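Apuntes de la sesión 6. Robótica aplicada. Visita a Stirkari (octubre)

Lectura previa: el tema 4, sobre todo el apartado de métricas. Quien no viniera a la visita puede seguir estos apuntes igual, pero que pida a un compañero el folleto de la empresa.

## 1. Qué nos enseñaron

La jornada de puertas abiertas tenía dos partes: una charla comercial en la nave de Stirarside y una demostración de Ojo, el sistema de agarre guiado por visión. La charla duró el doble de lo anunciado. La demostración, 20 minutos, incluidas las preguntas.

La cifra que se repitió toda la mañana fue la de 600 agarres por hora. Conviene apuntarla con su contexto, que apareció en letra pequeña en la penúltima diapositiva: piezas de una sola referencia, orientadas de antemano y en simulación. En la célula física vimos 51 intentos y 2 fallos, a un ritmo bastante más tranquilo. No es un mal resultado. Tampoco es el que figura en el folleto.

## 2. Simulación y célula real

Buena parte de lo que se presentó como «funcionamiento de Ojo» era render. Lo dijeron, pero deprisa, y varios de vosotros salisteis convencidos de haber visto el robot trabajando en Selavcombe, la planta del cliente.

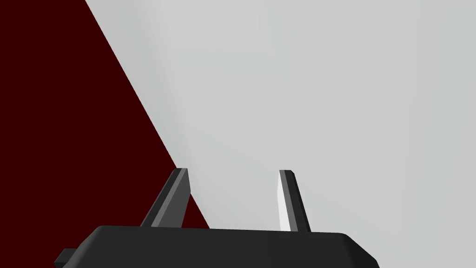
El problema de fondo es la distancia entre el simulador y el taller, y sobre él apenas se habló. Un entorno simulado suele ahorrarle al sistema de visión justo lo que más le cuesta: reflejos, polvo, bordes dudosos, piezas con aceite. Fijaos en lo limpio que está todo detrás de la pinza: un plano gris claro y liso, otro granate oscuro, y entre ambos una diagonal nítida. Ni una textura. Los dedos están abiertos y no sujetan nada, así que de una vista como esta no se puede deducir fuerza de cierre, deslizamiento ni tolerancia a errores de posición. Sirve para hablar de geometría y poco más.

Pregunté si habían variado iluminación y texturas durante el entrenamiento (*domain randomization*, tema 5). Respuesta: «en parte». Cuando pedí el informe, me remitieron al departamento comercial.

## 3. Lo que sí me pareció sólido

- El procedimiento de parada. Lo enseñaron sin que hiciera falta pedirlo y estaba bien documentado.
- El cambio de dedos, rápido y con pocas herramientas.
- El técnico que llevaba la célula reconoció los dos fallos en el momento y guardó los registros. La charla de la mañana habría ganado con esa actitud.

## 4. Dudas que siguen abiertas

1. Qué se cuenta como agarre correcto: ¿cerrar sobre la pieza, levantarla o depositarla en su sitio? Según quién contestaba, cambiaba la definición.
2. Si los 51 intentos se hicieron con piezas elegidas por ellos. Sospecho que sí.
3. Cuánto tarda la recalibración de la cámara después de un golpe.

## 5. Para entregar

Una página, máximo. Elegid una afirmación del folleto y decid qué ensayo haría falta para creérsela: piezas, número de repeticiones, criterio de éxito y condiciones de luz. Separad lo que observasteis en la célula de lo que visteis en pantalla. No acepto «la demo fue impresionante» como dato, ni tampoco lo contrario.

Se entrega antes de la sesión 8, en papel o por el aula virtual.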